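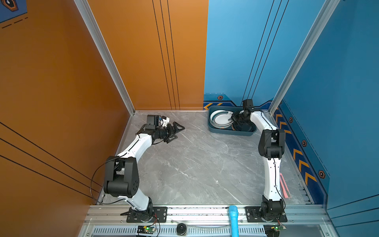

About Narkcombe

Narkcombe is a residential school of domestic and catering studies. It was founded in 2000 and takes its name from the house in which the first courses were held. The school teaches the everyday work of a shared household: washing up, laundry, table service, the care of crockery and linen, and the ordering of stores. Its courses are open to school leavers, to adults returning to work, and to staff sent by hotels, care homes and boarding houses.

The school is small by choice. There are 102 students on the roll in the present year, of whom the larger part live in. All students, whatever their course, take their meals together in the dining hall and share in the work of clearing afterwards.

Our history

The school was opened by Kazimiera Rutkowska, who had managed the kitchens of a teaching hospital and held firm views on how a plate should be handled between the table and the shelf. Her first prospectus ran to a single sheet. It offered a short course in scullery work and a longer one in housekeeping, and both are still taught, though the longer course has twice been revised.

The old laundry building was converted into teaching rooms during the school's early years. The present wash-up room, with its adjoining crockery store, followed later and was fitted out with the help of Muvside, a supplier of kitchen fittings which continues to take two of our leavers each year. Miss Rutkowska retired from daily teaching some time ago but remains President of the school and presents the certificates each June.

What we teach

The Foundation Certificate is taken by every student in the first term. It covers the sorting of used tableware, hand washing, rinsing, draining, drying and storage. Particular attention is given to plates, as they make up the greater part of the work in any kitchen that serves meals to numbers. Students learn to scrape and sort by size before anything goes into the basin, to keep glass and cutlery apart from china, and to lift plates by the rim with the weight supported.

Decorated ware is treated separately. Plates with coloured rims or printed bands are washed with a soft cloth, and abrasive pads are not permitted in the room when such pieces are in use. Students are taught to look over each plate for chips and hairline cracks, and to set doubtful pieces aside for inspection by the member of staff on duty. A chipped plate is not returned to the dining hall under any circumstances.

The Housekeeping Diploma lasts for two further terms. It adds linen, floors, store cupboards, the planning of a week's work and the keeping of a household inventory. The Table Service course may be taken alongside it, and is taught in the dining hall by Lise MacPherson.

The crockery store

The school holds a working collection of 3000 pieces of tableware, all of which are in regular use. They have come to us by purchase and by gift, and the collection is deliberately mixed, so that students become accustomed to different weights, glazes and shapes. Everyday white ware is kept on the lower shelves and patterned services above. Serving dishes have a cupboard of their own near the door.

Each service is entered in the store book with its pattern, the number of pieces and the date of the last check. The book is kept by Rainer Haberkorn, Head of Stores, who also arranges replacements. Where a pattern has been discontinued, a plain white plate of the same size is substituted and the change recorded. Gifts of tableware are welcome, and complete or nearly complete services are preferred. Would-be donors are asked to write to Mr Haberkorn before sending anything, as shelf space is limited.

Basins and handling

The school uses plastic basins for teaching in addition to the fixed sinks. A basin can be brought to whatever height suits the student, and it is kinder to a rim than a hard sink. Beginners practise lifting and setting down before they are assessed in washing. Guidance on the loading of basins is given in the student handbook, which was last reissued on April 13, 2026.

Our staff

Karine Fraser is Principal and has overall charge of teaching and admissions. She joined the school as an assistant in the laundry, and still takes the linen classes in the second term.

Dewanti Hidayat is Head of Foundation Studies. She is responsible for the wash-up room and for the practical assessment which closes the first term. Before coming to Narkcombe she supervised the catering for a large conference centre – an experience on which she draws freely in class.

Lise MacPherson teaches table service and oversees the dining hall. Rainer Haberkorn has charge of the stores, and of all purchasing for the kitchens.

Assessment and certificates

Assessment is chiefly practical. Students are observed at work over several sessions and are marked on care, order and the condition in which they leave their place. There is a short written paper on materials and safe handling. A student who does not reach the required standard may sit the assessment again at the end of the following term without further charge.

Certificates bear the school's seal and list the subjects passed. Employers who wish to confirm a certificate should write to the office, giving the holder's full name and year of leaving.

Visiting the school

Prospective students and their families may visit during term by arrangement. A visit normally includes the dining hall, the laundry, the wash-up room and the crockery store, and visitors are invited to stay for lunch. Stout, closed shoes are required in all working rooms, and bags should be left at the office.

Former students are asked to keep the office informed of any change of address. The Flurkska Fund – named after the house in which Miss Rutkowska spent her childhood – offers small grants to leavers who need tools, uniform or travel costs in order to take up a first post. Applications are considered each term, and forms may be had from the Principal's secretary.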